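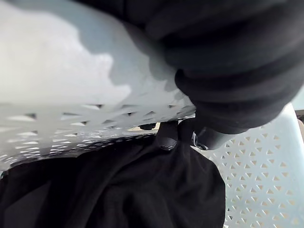

*The white basket, with the dark load hanging over the side.*

I've had a laundry basket on my mind all week, so you're getting a laundry basket post. If you came for the garden, come back in November when there's something to look at besides mulch.

So. Washing. We moved to Hemley at the end of winter and the laundry in this place is a cupboard. A proper cupboard, with bifold doors, and the machine and the trough squeezed in side by side like two people sharing a bus seat. In the old house at Marsden I had a whole room for it, with a bench and a window and a spot for three hampers, and I did absolutely nothing clever with any of it. Clothes went on the floor. Now I've got no floor and I've had to grow up a bit.

The first thing to go was the sorting system. I used to have a lights hamper, a darks hamper and a "who knows" hamper, and the last one was always the fullest. They went to the op shop in Numstead on moving weekend (I kept one back, then drove back two days later and gave them that as well). What I've got now is one white plastic basket with the little triangle holes all over it, and it does everything. It lives in the hallway, it goes out to the line, it comes back in, and on bad weeks it's also my wardrobe.

I'm fond of the triangles, I have to say. Most baskets have those long slots that a bra hook or a drawstring will find every single time, and then you're standing in the yard trying to free a pair of trackies one-handed with a peg in your mouth. Small holes, much less of that. They do collect fluff. I run the hose over it every now and then and leave it upside down on the lawn, and the cockatoos have a good look at it.

Anyway, the real subject of this post is dark clothes, which have been the bane of my life. Everything I own that's warm is black or charcoal or that colour the shops call "ink". And all the good dark stuff is bulky! One decent windcheater takes up half the basket and then flops over the side, and the sleeves get into everything. I was stuffing the lot into one load and wondering why it came out with grey streaks and white fuzz on the cuffs.

What I do now, in no particular order:

- Darks get their own day, and it's Tuesday. I don't do them any other day, even if I'm down to my last jumper.
- Inside out, zips done up. Tedious, but it's made the biggest difference to the fading.
- Cold wash, and 6 things at most if they're thick ones. Small drum. I've tested its patience and lost.
- No towels in with them, ever. I know. I knew before as well and I did it anyway.
- Tissues. Check the pockets, then check them again.

I've also gone right down on the powder. I'd been tipping it in with a coffee mug for years, and when I finally dug out the kitchen scales I was using something like 250 grams a go, some of which was clearly never leaving the fabric. Now it's 50 grams and everything comes out softer, and the box from Flinbridge Bulk Foods has lasted since we got here. I feel a bit sick thinking about the mugs.

Drying is still a work in progress. The line's on the south side of the house, so it gets a couple of hours of sun if I'm lucky and then it's all down to the breeze. Thick things go over two lines, hem on one and shoulders on the other, so there's a gap through the middle for the air. Hoodies get hung by the bottom so the hood dangles - it looks ridiculous but it dries a good bit quicker than when the hood sits bunched up against the neck. If it rains I use the airer in the spare room and the whole house smells like a school camp.

The bit I haven't solved is the gap between "in the basket" and "put away". I can wash, I can hang, I can bring it in. Then the basket sits there for days with something hanging over the rim and I walk past it with my cup of tea. I tried folding straight off the line, which works fine until it's windy. I tried folding in front of the telly, and I watched the telly.

If anyone's got a method for that last part I'd love to hear it, especially if you're also working with a cupboard. And does anyone know if you can get a lid for these round-edged baskets, or do I need to get the sewing machine out and make a cover?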